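Projet Drovutine, tri et reconditionnement des tricots, site d'Urthorpe
Rapport d'avancement destiné à Trendska

Depuis février, 1 165 pièces ont été triées, dont près de 700 reconditionnées. Les tricots à côtes serrées sont traités à part : pliage sans tension, contrôle des bords, regroupement par teinte (gris anthracite, bleu canard).
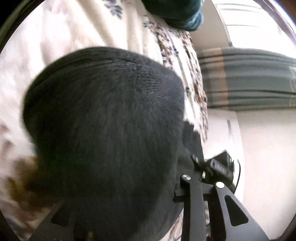 Le lot 4 reste ouvert. Il manque 50 housses, commandées chez Panganiban. Les tissus fleuris ne sont pas comptés dans le total et feront l'objet d'un relevé distinct. Aucun dépassement budgétaire à signaler.

Responsable du suivi : Erlinda Yap

Dernière mise à jour : 6/8/24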